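Cetico sorter recordings: data card and purchasing notes

Maintained by Sabine Seidel. Comments go to Conceição Simões, who holds the equipment budget.

What this is

A set of 581 recorded episodes of one arm handling the pieces of a shape sorter inside a walled tabletop cell. We put it together for a dull purpose. Two suppliers, Lindemann and Judora, had sent us quotes for a second cell, and both quotes leaned on success rates we had no way to check. Before spending the money we wanted recordings of our own, with the failures left in.

If you came here looking for training data, you can use it for that, but read the limits first. If you came here because you are writing a budget request, skip to the cost section.

What is in an episode

Each episode has a view from the wrist, a view from a fixed camera, joint positions, gripper opening and a text label written by the operator. Labels are short: "star to board", "star lift", "reset". An episode starts when the operator presses record and ends when the operator says it ends, so the lengths vary a lot.

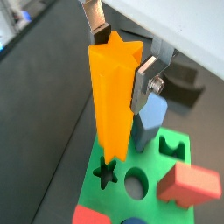
The label "success" is the operator's opinion. Conceição and I both relabeled a batch of 30 episodes without looking at the original labels, and we disagreed on 4 of them. Every one of those was a piece that had gone partway into its hole. Lindemann counts partway as a success. Judora doesn't say what it counts. I would not compare the two quotes on that number, and I would be careful with ours too.

Why the second cell is still on hold

The case for buying was that one cell is a bottleneck. I asked for the February logs and went through them by hand. Most of the lost time was resets, relabeling and waiting for someone to be free. A second cell doubles the resets. It does not bring a second operator with it, and neither quote has a line for one.

Both suppliers also priced their cells as if the arm were the expensive part. The arm is a known price. What grows is everything bolted around it: walls, rails, camera mounts, finger pads, holders, and the hours spent lining all of it up again after somebody moves it. Flemetetti, who make our fixtures, quote each holder as a separate job. That is fair of them, but it means a "small change to the layout" is a purchase order.
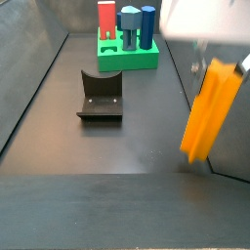 Costs to put in your own request

Spare fingers and pads. Budget for two sets per gripper and keep one in a drawer.

Fixtures. Get the price for a revision as well as the price for the first part. Ask for the drawing files in writing.

Cameras. Include mounts, cables and the time to calibrate. Judora listed the camera and left out the mount.

Storage. Video fills disks sooner than the supplier's calculator says it will.

Operator time. Put it first in the table. If it makes the total look bad, the total is bad.

Service contract. Lindemann's starts at delivery, so you pay for cover while the crate sits in the hallway.

Known limits

The pieces are brightly colored and easy to pick out from a gray floor. I don't believe results from here will carry over to parts that are shiny, clear or all one color, whatever the sales deck suggests. The star gets more episodes than any other piece because the operators liked it. Lighting was never varied on purpose.

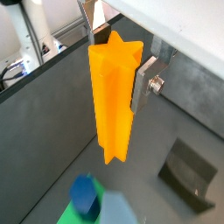
Wrist view: star-shaped prism held between the gripper fingers, blue blocks and a green piece on the floor below.

Use and changes

Internal use and partner use are fine. Please don't quote our success rate in a sales document — both suppliers have already asked. If you relabel anything, send Sabine the new file with your definition of success at the top. The next revision will split "partway" into its own label, and the purchase request goes back to Conceição after that.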